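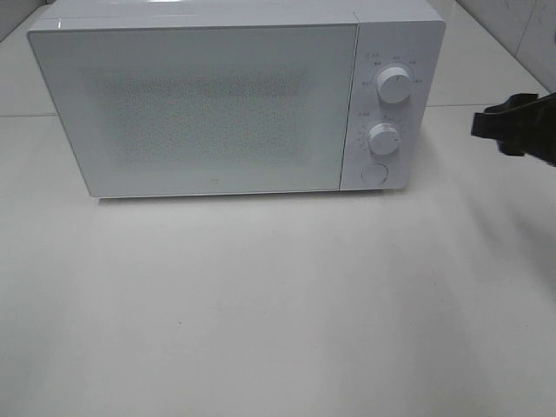
Opening (stand still, don't touch the clicker)

Good afternoon. My subject is the house manual, the binder that waits for you in a rented apartment next to the dish of other people's batteries. I've written a lot of these. I managed short-stay apartments for Bremer, then for Komalska, and I have apologized for both in several languages.

Show of hands: who has read one cover to cover? (Wait. There will be one person. Thank them and ask if they're all right.)

Part one: who the binder is for

The owner believes the binder is for guests. Read any page and you'll see it's for the owner. It's a record of grievances with a plastic cover. "Do not move the sofa" means that a sofa was moved, probably down a staircase. "The balcony is not a dining room" is a whole novel and I'd like to read it.

At Bremer our standard manual ran to about 3,000 words. It had a history of the neighborhood. It had the owner's views on bread. The Wi-Fi password was on the last page, after the bread.

Pause for bread people to feel seen.

So I went through one summer of guest messages, from June on. There were 243 of them. I sorted them on the floor of my hallway, because that's where the floor was. Most were variations on five questions: how do I get in, what's the Wi-Fi, where does the trash go, how do I get hot water, and how do I make the oven or the microwave do anything at all.

Slow down here, the next bit is the one they write down. 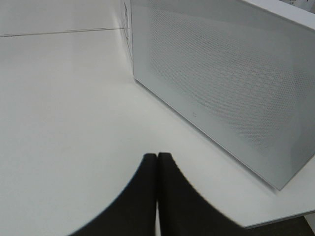
Every one of those was answered in the binder. I checked, hoping to be offended by our guests, and ended up offended by our page order. Trash was under "Community Spirit." Hot water was under "Our Commitment to Comfort," following a paragraph about pillows.

Part two: what we cut

Komalska let me try a short version, mostly by not reading my emails. Two pages. Door and Wi-Fi at the top of the first one. Hot water next, with the location of the switch given as a place you can walk to: "hall closet, left wall, shoulder height." Our old version said "in the usual location." Usual for whom? I've lived in that city most of my life and I'd have guessed the bathroom.

The appliance section became one line per appliance, and the line had to begin with a verb. Turn. Press. Hold. If the controls are labeled in a language your guest may not read, say what each one does and where it sits. Leave the manufacturer's booklet in a drawer. It has 14th-century authority and about as much practical use.
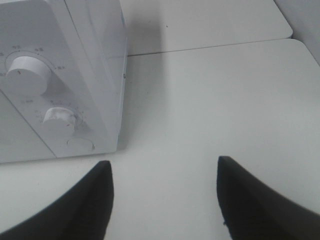
Tsegereda Tufa wrote to me after I gave an earlier version of this talk, and she wasn't having it. She said that she likes a long binder, that she reads it in bed on the first night with her shoes still on, and that the best bakery she ever found was on page nine of one. She asked what exactly I had against bread.

Fair. (Let them laugh, drink water.) I wrote back, and we settled on a compromise. Keep the bread. Put it behind the trash.

Part three: writing your own

If you host, do this tonight. Arrive at your own front door carrying a suitcase and try to get in using only what you've sent the guest. I did this at our Tlapale building and stood outside long enough to meet the neighbors. Lovely people. They knew the door code.

Then read your rules out loud. Any sentence that makes you sound like a ship's captain, take out or soften. You're allowed one capital-letter warning per apartment. At the Hurnis place I spent mine on the shower.

Last slide is the two-page template. Leave it up during questions. Someone will ask about pets – the answer is on page two, under Pets.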